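Water Hardness and the Office Kettle: Notes from Building Services

Since the supply to the Dolness building was switched to the Vitutow borehole in June, Building Services has received a steady run of reports about scale in kettles, white film on mugs, and tea with a skin on it. The water meets the drinking standard. It is hard, and the equipment on most floors was set up for soft water.

Hardness is a measure of dissolved calcium and magnesium. When hard water is heated, calcium bicarbonate breaks down and calcium carbonate comes out of solution. It settles on the hottest surface available, normally the heating element or the base plate. Very little scale forms below 60 degrees Celsius. Above 65 degrees the rate climbs quickly, and a kettle passes through that range every time it is switched on.

A thin layer of scale does not affect taste much. It does slow the transfer of heat, so the element runs hotter and the boil takes longer. In kettles with a concealed element, heavy scale can also cause the thermal cutout to trip early. If a kettle clicks off before it boils, descale it before reporting a fault.

The procedure is short. Fill the kettle halfway with cold water, add two tablespoons of citric acid, and bring it to a boil. Unplug it and leave it for 20 minutes. Empty it, rinse it twice, then boil one full kettle of plain water and throw that away. White vinegar also works but leaves a smell that takes several boils to clear. Do not use the Prultent descaler kept in the cleaning closets -- it is for the dishwashers and is not rated for kettles. 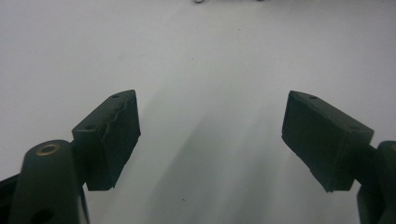
Kettles on floors with more than 16 regular users should be descaled every two weeks. On the other floors, once a month is enough. Each kitchen will have a log sheet inside the cabinet door. Please enter the month and your floor number, and leave the remarks column blank unless the cutout has tripped.

Filter jugs reduce scale while the cartridge is fresh. Most of the cartridges now in use are past their change date -- an exhausted cartridge passes hardness straight through. Replacements are in the ground floor store, shelf 68. The plumbed-in boilers have their own inline filters and are covered by the service contract, so they should not be opened by staff.

Recent items
Changes to the Bite cafeteria menu
Bike storage: new key codes
Recycling glass and mixed plastics
Heating schedule for the Dolness building

Contact Building Services at the ground floor desk | Copyright Dolness Building Services | Back to top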